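Small Oven, Big Suppers

I gave up my full-sized cooker in January, and I'd do it again tomorrow! A little cream-white toaster oven now handles nearly every supper in our house, and it's ready in about 10 minutes.

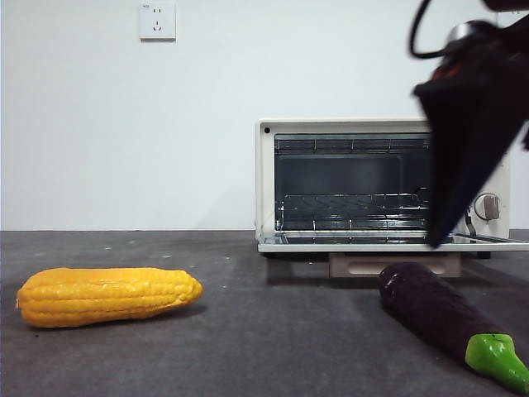 What I love most is the wire rack. Heat gets all round the food, so edges crisp beautifully, and the door folds right down, which makes loading a joy. Aubergines are my favourite: halve one lengthways, score it, brush with oil and give it 18 minutes before you even peek. Two spoons of yoghurt on top, and supper's done. 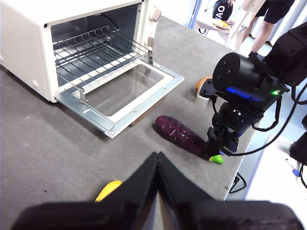 Keeping it clean

Wipe the door glass after every roast, once it has cooled.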